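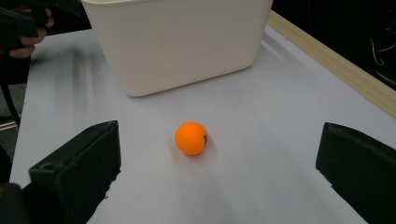
An orange ping-pong ball between the two fingers of a gripper, one of the small pick-up jobs we work on at Lernico.

About Lernico

Welcome, and thank you for stopping by! We are a company of 26 people, and we spend our working days on a question most of us first asked as children, usually while being told to clean our rooms: can a machine do this for me? We'd like to tell you how we got into it, what we do all day, and where we think the answer stands right now.

Lernico began as a repair and maintenance shop. We looked after packing lines and conveyors for small factories in and near Pimberg, and we still have plenty of those customers (hello to all of you, and please keep calling). Over the years the same request kept coming up at the end of a service visit, when the coffee was out and the tools were going back in the van. Somebody would point to a bench where people sorted loose parts into bins by hand, hour after hour, and ask whether a robot could take that over. We gave a lot of vague answers in those days, and we weren't proud of them. So we set aside a room, bought two grippers and started finding out for ourselves.

What we do now

Our chores group takes everyday tasks from homes and shop floors and tries them at table height. Putting a ball in a bin, setting cups upright, folding a dish towel, sorting screws from washers. Each task gets 20 tries on the first day, and we write down every one, including the ones where the thing rolls onto the floor and under the radiator. A person holding a gripper by hand usually goes first, which teaches us a great deal about how a job wants to be done before any arm tries it alone.

Our shop-floor service, Nillia, grew out of that work. When a customer asks about automating a bench, we come and watch for a while, borrow a box of the real parts, and send back a plain report on what a machine could handle today and what should stay with people for now. Sometimes the report says to buy a better bin and a taller stool, and we're perfectly happy to send that one too.

We also have a smaller household project called Hầu, which looks at kitchens and laundry rooms. It is slower going, and we love it dearly.

So, can they do chores yet?

Some of them, yes – if the chore is narrow and the room stays the way it was when you left it. Picking up one familiar object from a clear table and setting it down somewhere else is work we're comfortable promising. A full laundry hamper is another matter, and so is a sink after a family dinner. Soft things change shape, shiny things confuse the cameras, and every home keeps its spoons in a different drawer. We wouldn't sell anyone a household helper this year, and we say so when people write to ask.

Come and see us

We hold 2 open afternoons a year at the Pimberg workshop, with room for 40 guests at each. The last one was in November, and we had a wonderful time. Children are welcome, and so are hard questions. If you have a chore you'd like us to try, bring it along – as long as it fits on a table!

Page last updated 16 December 2018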